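How do you fold a thin singlet so it stays folded?

Posted in Laundry and Wardrobe by Fatos Pavlović
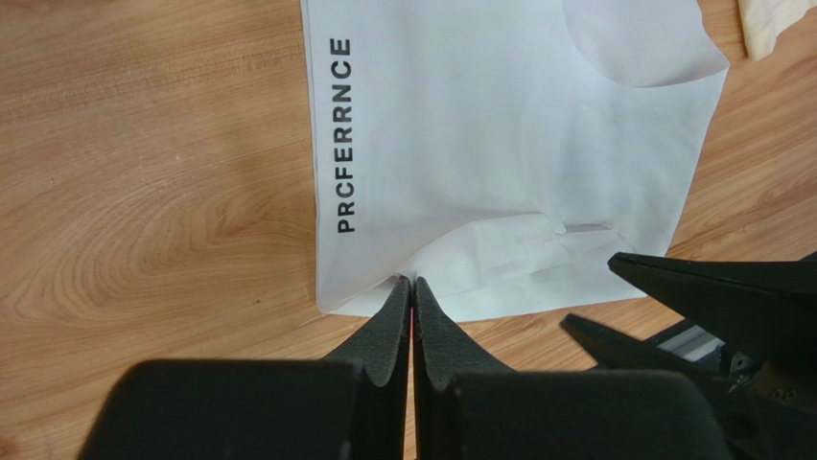
White top on the table, creases still in the hem

I've finally got into filing my clothes upright in the drawer and I love it, except for the sleeveless tops! Tees are no drama. The thin white ones slide about, the bottom edge bunches up and by morning the whole row has slumped. The one in the photo has black lettering up one side and I'd like that to end up showing on the outside so I can find it. Do I fold lengthwise first or bring the hem up first? And is ironing worth the bother? The drawer is 30 cm wide if that helps.

zosel_laundry

Lengthwise first, definitely! Lay it face down so the lettering finishes on the outside. Before you fold anything, hold the shoulders with one hand and stroke down to the hem with the other, because any little ridge you leave down there gets thicker every time you turn it over. Then bring one side in to the middle, the other side over it, and you've got a long strip. Tuck the armholes in so the strip has straight edges. Fold the straps end down to just short of the hem, then into thirds. It should stand up on its own. If it flops, make the last fold smaller - a fat little parcel stands better than a tall one.

I do 200 of these a week at work and still get a kick out of a neat stack.

Boteck

just roll them mate. works for me

Falari

Rolling is great for travel but you lose sight of the print, so I'm with zosel. On the ironing, I wouldn't do the whole top. Give the hem a quick go on a cool setting with a tea towel over it (keep the iron well away from the lettering) and let it cool flat before you fold. Check the care label first, some thin fabrics hate any heat at all. And a shoebox lid in the drawer makes a brilliant divider - mine has held up a whole row of singlets since April!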